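Makach opens parts recovery shop in Ralamton

Makach has opened a parts recovery shop at its Ralamton site, where usable blocks and offcuts will be sorted and passed on for a second use. The shop began work in August and takes material from the company's own stores as well as from local firms.

Until now, mixed leftovers from Ralamton went to the Edet depot with the general scrap. Makach expects the new shop to handle 4000 pieces a month once it is fully running.

Material is tipped into open metal bins with sloping sides, then taken out and grouped by colour and shape. Long pieces are kept apart from short ones, and anything with an irregular outline goes to a separate bench to be checked by hand.
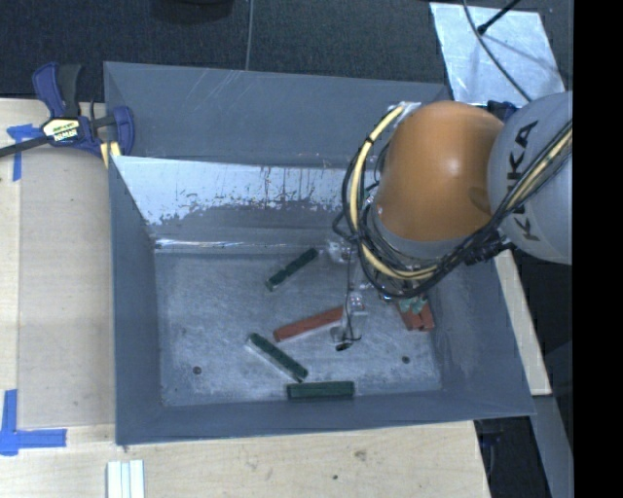 Green and reddish-brown blocks in a metal bin, with a KUKA robot arm at the right.

"We had a lot of good material mixed in with the bad," said Szymon Pawłowska, site manager at Ralamton. "People would come to us asking for a handful of blocks and we had no quick way to find them. Now they can have them by the end of the shift – or the next morning if it is a big order."

The shop has 5 full-time staff, 3 of whom moved over from the packing hall. Sorted pieces are stored on site for up to 90 days. Whatever has not been claimed by then is sent to Edet for recycling.

Schools, workshops and small manufacturers in the Posov area can ask for a list of what is in stock. Orders are collected from the loading door on the north side of the building between 8am and 3pm. Makach does not deliver small orders, and buyers should bring their own boxes.

Stock lists and order forms are available from the Ralamton site office.

ENDS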